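**December, bench log, Clukville site - staff kitchen cell**

Started 7:10. Gervásio on the arm, me on the log and the pendant. Marlene Brito in from 9:00 for the handover part.

Carrying on from the last entry. The task list for the kitchen cell is still the one Lovow agreed to: lids and containers back to their stack, small items cleared off the counter, nothing hot, nothing with a blade. Brandão want the grinder added. I have said no until the lid work is stable, and have written that down here so I can point at it.

**Config**

- Ikau build from last night, no local patches
- speed cap left at the shared-space setting
- gripper force at step 2 for thin lids, step 5 for anything with a rim over a finger width
- e-stop checked at power-up and again after the base was re-levelled

Step 5 on a thin lid bows it and it springs out on release. Step 2 on a deep rim slips. The selector picks between them on estimated thickness and gets it wrong when the lid is lying flat on a pale surface, because the depth return off polished stone is noisy. Gervásio's fix is to descend to contact, back off, then close. Slower, but it doesn't depend on the depth number. Running that version today.

**Morning runs**

Set A, lid flat on the counter, open space on both sides. Contact-then-close worked on all of these. Cycle time is worse than the old version and I don't care at this stage.

Set B, lid near other objects. Planner takes a wide path to avoid the grinder and ends up near its elbow limit. Two aborts, both clean, arm held position and waited. Restart from the pendant each time.
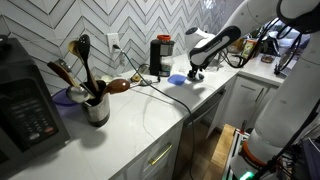 *Set B layout. Blue lid by the grinder, gripper over the counter.*

Loose cords are a problem for Set B and I want them handled as a category. The planner has no model of a cord. It treats one on the counter as surface noise and one hanging over the edge as nothing at all. Proposed rule: a keep-out strip from any occupied outlet to the counter edge, full height, drawn by hand during setup. Crude, costs us some reach. Gervásio would prefer to segment them properly. Agreed to do the strip now and leave segmentation on his list.

Translucent lids are excluded from today's count. They go in a separate set once the contact version has settled.

**Handover, 9:00**

Marlene runs the kitchen roster. She brought the numbers from the old tally sheets: 2,980 clear-down items logged by hand over the trial baseline, where an item is any one thing picked up and put back. Her point was that the tally hides what the work is. Most of the items are quick. The time goes on deciding where a thing belongs and on chasing whoever left it.

The arm does nothing for the second part and only some of the first. It moves what it recognizes to where the list says. Anything else stays put and raises a flag, and a person has to come and look. In the last week of testing the flags came in bunches just after lunch, exactly when her people are busiest. So the load has shifted as much as it has dropped. She asked for three changes:

1. Hold flags and release them as one batch at 2:30, unless it's a safety stop.
2. Put the reason in plain words on the tablet. "Low grasp confidence" means nothing to the afternoon crew.
3. Let them add a new item to the list themselves, without waiting for one of us.

First two are easy, will be in the next build. The third needs thought. Adding an item means teaching a grasp, and teaching a grasp means someone standing inside the marked area with the pendant. That is training plus sign-off, and it changes a job description. Marlene says two of the crew would want it if it came with the pay grade. Raised with Lovow, no answer yet.

She also wants it written somewhere that hours saved go to the prep side and don't come off the roster. Not ours to promise. Noted here that she asked.

**Afternoon**

Short session. Repeated Set B with the keep-out strip drawn in. Planner now approaches from the front and stays well off the elbow limit, no aborts. Reach to the back corner is gone, as expected.

Floor marking needs redoing on the dishwasher side. People have to stand there to load it and the current line runs straight through where their feet go. Either the line moves or the arm parks while the door is open. I favour a door switch. Gervásio to price one.

**Open**

- selector: drop the thickness estimate or keep it as a hint
- cord segmentation (GC)
- flag batching and plain wording (me)
- who can teach a grasp (Lovow)
- door switch, floor line
- grinder: still no

Arm parked and powered down 3:45. Pendant back in the cabinet, key with Marlene.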